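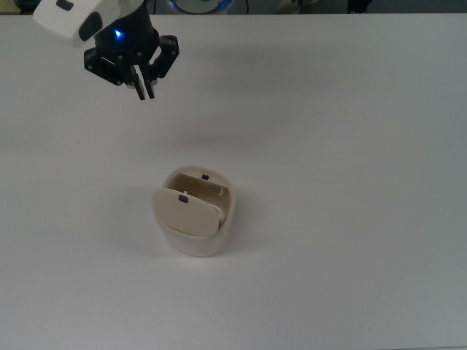
Morning, everyone. (Wait for the door to shut. It sticks.)

So I've got 40 minutes and I'm going to spend nearly all of them on tables. Desks, worktops, the flat thing you put your post on when you come in. Karla Rosales asked me for a talk on tidying and I said yes before I'd thought about it, and then I spent most of November looking at other people's surfaces, which I can recommend as a hobby!

Start with the cup question. Ask for hands: who has a cup, pot or tub on their desk at home that isn't for drinking out of? Should be most of the room. Now keep your hand up if you could tell me what's at the bottom of it. (Let them laugh, don't rush on.)

Mine had a key in it for a bike I sold. Two dead batteries as well, and a button, and a very old mint.

What I want to say about pots is that they're good, I like them, but they need a bit of space round them. Put one small cream pot on a big white table and you see it straight away, you know where to drop your pens. Put the same pot between a printer and a heap of catalogues and it's just part of the heap. It fills up with whatever's nearest.

Tell the Medrano story here. Short version! They had a long shared table in the front office and everybody hated it. Anayeli Barajas cleared the lot on a Friday afternoon, 134 separate things, she wrote them all down (bless her), and put back one pot and a lamp. People came in after the weekend and stood round it with their coats on. Then they started sitting there. Ezequiel Huerta still eats his lunch at it.

If someone asks what happened to the other stuff: most of it went in a cupboard, and I'm not going to pretend the cupboard is nice.

Bit about colour. Pale things on pale tops look calm, and I do love that, but my mum can't find her beige tub on her beige worktop without her glasses on. So if you're always hunting for something, go darker. If it's only there to hold paper clips and look pretty, go as pale as you like.

Shape. I prefer soft corners. You can wipe round them, and crumbs don't get stuck inside the way they do in a square box. Mackenzie Sutherland disagrees with me about this and she's in the second row, so give her a wave.

Now the exercise. Pass out the slips. Think of one surface at home and write down the three things you'd put back if it was bare tonight. Give them five minutes, and walk about a bit so they don't feel watched. Take two or three answers, no more, we ran over badly at Cultach doing this.

Money question always comes up. My favourite pot came from a charity shop and cost me 50 pence. Say that.

Then questions. Leave the slips in the box by the door, please, and the tea's through on the left.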